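Counting the Cost of a Gripper

When the firm Erer planned its first hand-held grippers, it asked for 13 units. The purchase price was easy to agree. The spare parts were more difficult.

Each finger pad must be changed after 600 hours, and the budget had no line for this. Tredov, the supplier, now sells pads in boxes of 17, and Erer orders them every August.

Kitchen work is planned first, with bowls and cookers of the usual household kind. 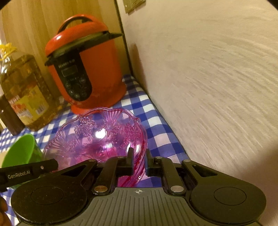 What to ask before you sign

Ask who pays for shipping when a unit goes back for repair.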